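Open day at the Folta workshop, Pestcombe
December 23, 2019

Reshma Naidoo had already run the same task 20 times by the time I found a seat near the front. She didn't seem bored by it. "You get fond of the cube," she said, and set it going again.

The Folta workshop sits above a row of lock-ups in Pestcombe, up an outside stair that the council has been promising to repaint. Once a year Naidoo and her colleague Delia Bălan open the doors for an afternoon and let people see what they do, which is teach robot grippers to pick things up. Much of the work is done in simulation, so a large part of the open day takes place on a projector screen. Bălan says some visitors are let down by that.

"They come up the stairs expecting a big arm swinging about," she told me. "And we've got a screen and a kettle. But the screen is where we spend our days. If we did all of this with a real gripper we would still be on last February's work."

Last February's work was a control program they call Milix. It decides where the fingers should go and when they should close. Before it is let near a real machine it has to get through a set of 500 simulated attempts, with the objects put down in different places each time. The version shown at the open day had managed 74 in a row without dropping anything, a workshop record. Bălan had written the number on the whiteboard and drawn a box around it.

I asked why they used a plain cube when nobody needs a cube picked up. Naidoo said she gets that question every year.

"A cube has flat sides and it's the same all the way round. If it goes wrong, I know the fault is ours. With a shoe or a bag of pasta I'd be arguing with myself all day about what went wrong."

The other things in the simulation are there to get in the way. Naidoo calls them neighbours. The program is told which object it is after and has to leave the rest alone, and a neighbour that gets knocked counts as a failure even if the cube is lifted cleanly.
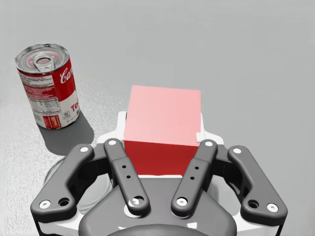
On the projector: the simulated gripper at the red cube, with a soup can for a neighbour.

A man behind me wanted to know whether it could do the can as well. Bălan said it could, on a good day, but that round things were a separate job and she would sooner finish this one. He asked about eggs. She said no.

The pair started out at Mwakyusa, a packing firm where they shared a desk for 2 years and where, Naidoo says, they learnt most of what they know about things falling off belts. They still do some work for the firm. The rest of the money comes from short contracts, and Bălan was frank that there had been thin months.

What happens next depends on the full set of attempts. If Milix gets through, it moves to the real gripper in the spring. "Then it'll be worse for a while," Naidoo said. "It always is. Real tables wobble."

She asked if anyone else wanted to choose where the cube went. A girl of perhaps ten put her hand up and asked for the far corner.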